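Print this page | E-mail this page

Pre-shoot safety inspection: Irkholm, second block

Checklist with inspector's comments. Completed on the Sunday before principal photography resumes on the feature. Inspected by Győző Hegyi. Countersigned by Krisztina Vida for the production.

Status codes: P = pass. C = pass with comment. F = fail, not to be used until re-inspected. N/A = not in this block.

1. Vehicles and driving sequences

1.1 Picture cars, brakes and steering – P
Both cars were put through the brake test on the access road. Pedal travel is within limits. The replacement hose on the saloon is dry at both unions.

1.2 Harness and seat mountings – C
Driver's side harness in the saloon is sound. Passenger's side buckle releases, but slowly. Clean and re-test before any cast member is strapped in.

1.3 Cast driving – C
Cast are cleared to drive at walking pace between marks, on the closed part of the road only. Anything faster goes to the stunt driver. The call sheet for scene 18 still shows the lead actress at the wheel for the full run. Call sheet to be corrected.

1.4 Towing rig and low trailer – F
Hairline crack in the weld at the near-side rear outrigger. Tagged and chained off. Hire company told by telephone.

1.5 Road closure – P
Marshals at both ends, radios on a separate channel from the floor.

2. Flying and wire work

2.1 Winch and braking unit – P
Load test carried out to the figure on the rigging plan and held for 5 minutes. No creep.

2.2 Wires and terminations – C
All wires in date. One swage shows light surface marking from the pulley cheek. Acceptable for this block. Replace before the next.

2.3 Flying harnesses – P
Four harnesses, each labelled with the wearer's name. Labels match the fitting record.

2.4 Crash mats – F
The large mat has a split seam on the underside, 2 hand-widths long, repaired with cloth tape. Tape is not a repair. Mat withdrawn. No flying above head height until a replacement is on the floor and has been seen by me.

2.5 Rescue plan – C
Written and posted at the winch position. The plan names a rigger who has left the production. Amend.

3. Stage and standing sets

3.1 Bridge set, handrails – P
Rails on the upper walkway hold. The breakaway section is painted to match and cannot be told from the fixed rail at a glance. Mark it on the back in red between takes.

3.2 Bridge set, treads – C
Third tread from the top has some play in it. Screwed down during the inspection. Look at it again after the first day's use.

3.3 Exit routes – F
Flats stacked across the north door by the Marinescu corridor. Cleared while I waited, so would be a pass now, but the same door was blocked at the last inspection and the item stays as a fail until it has been found clear twice running.

3.4 Fire extinguishers – P
In date, on hooks, signs visible from the floor.

3.5 Floor loading, crane position – P
Spreader boards in place. Crane base must stay inside the painted box.
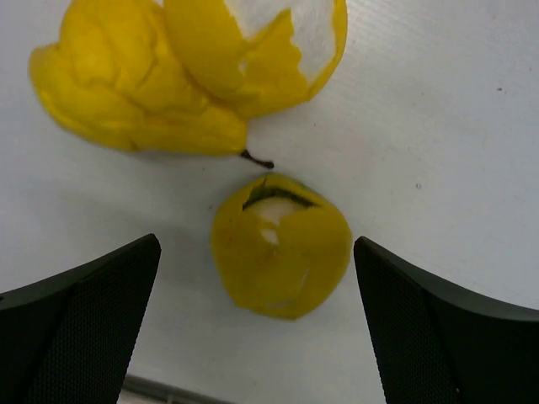 Krisztina Vida asked that item 3.3 be recorded as closed, given that the door is now clear and the flats have gone to the Inholm store. Her request is noted. The rule of two clear inspections was agreed by both departments in December and I have left the item open.

4. Costume and prosthetics

4.1 Visibility in masks and helmets – C
The guard helmets allow no view of the feet. Performers in helmets are to be led to their marks and are not to use the walkway stairs in them. Helmets go on at the last check before the take.

4.2 Heat – C
Full creature suits limited to short periods, with the head off between set-ups. Cooling fans are on the floor but were not plugged in when I arrived. The dresser is to log times on and off.

4.3 Adhesives and removers – P
Data sheets held in the make-up trailer. Remover stored away from the heater. Patch tests recorded for all cast in facial pieces.

4.4 Quick release – P
Each suit opened from outside by one dresser, timed, with gloves on. All within the agreed limit.

5. Effects and pyrotechnics

5.1 Smoke – C
The Flirkik smoke units run correctly. The stage extraction was switched off at the panel and the panel is not labelled. Label it. Doors to be opened between set-ups whether or not the air looks clear.

5.2 Spark hits – P
Fixed positions, distances measured and taped. No performer's mark falls inside the tape.

5.3 Firing box – P
Key held by the effects supervisor only. Key was on his person when asked for.

5.4 Blank-firing weapons – N/A
All weapons in this block are solid rubber or non-firing. If this changes, a fresh inspection is needed.

6. Electrical

6.1 Distribution – P
All outlets protected and tested by button. Test sheet at the main board.

6.2 Set dressing with built-in lights – C
The control panels on the bridge run warm after an hour. Switch off at lunch and at wrap. One panel had a loose cover at the rear, now fixed.

6.3 Cable runs – C
Ramps are in place on the main crossing, but the run to the monitor tent is bare and passes across the route used by performers in helmets (see 4.1). Ramp it or move it.

7. Crowd and public

7.1 Crowd holding area – P
Heated, lit, adequate seating. Holding is planned for well below the 1,000 the hall is licensed for.

7.2 Fans at the gate – C
A small group has been gathering by the gate in the evenings in the hope of seeing the cast. They are polite but they stand in the turning circle. Barrier to be moved back to the verge. Unit cars to enter with headlamps dipped and stop for the gateman.

7.3 Drones – C
A drone was heard over the back lot at the time of the inspection. Not ours. Flying and crane work stops if one is over the set, and starts again on the word of the first assistant director.

8. Medical

8.1 Unit medic and vehicle – P
Present for the full inspection. Vehicle parked facing out.

8.2 Accident book – C
Two entries for the first block, both minor. The second has no time and no signature. To be completed by the person who was there.

Summary of fails

1.4 Towing rig – out of use.
2.4 Crash mat – out of use.
3.3 North exit – remains open.

Shooting may resume on the stage with the limits given at 2.4. Driving sequences may resume without the trailer. Re-inspection on request, with a day's notice where possible – I am covering two units.

G. Hegyi

Comments (4)

rigger_tom
On 2.2, which side was the marking on? If it is the pulley cheek it will do the same to the new wire. Change the pulley as well.

G. Hegyi
Stage left. Agreed, pulley added to the list.

Wardrobe B
Fans are now on their own socket with a label, so they should be on from first call. Log sheet is on the back of the trailer door.

Pauline
Can the call sheet for 18 go out again before tomorrow? The drivers are still working from the old one.

Contact the production office | Copyright Irkholm Unit Safety | Back to top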